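Evum Cold Store: Winter Headwear Inspection, April 2024
Inspector: Fulgencio Trujillo
Item: green balaclava, locker 324

1. Outer fabric, holes or pulls: OK
2. Eye openings, stretched or frayed: OK
3. Neck opening, hem stitching: Monitor. Recheck in January.
4. Patch attachment near crown: OK
5. Fit under helmet: Not tested
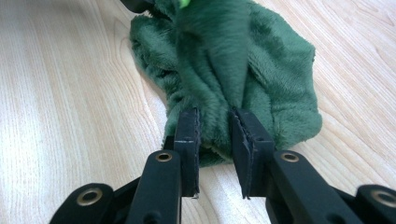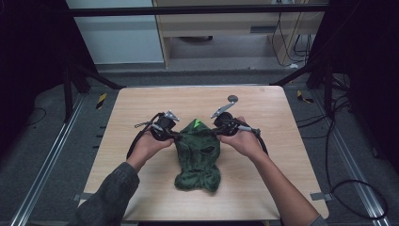

Photos: Crescencio Ocampo

Comments: Dark green fabric tends to hide small pulls in the folds. Flatten the crown before signing item 1. Replace the balaclava if item 3 fails on 2 consecutive checks.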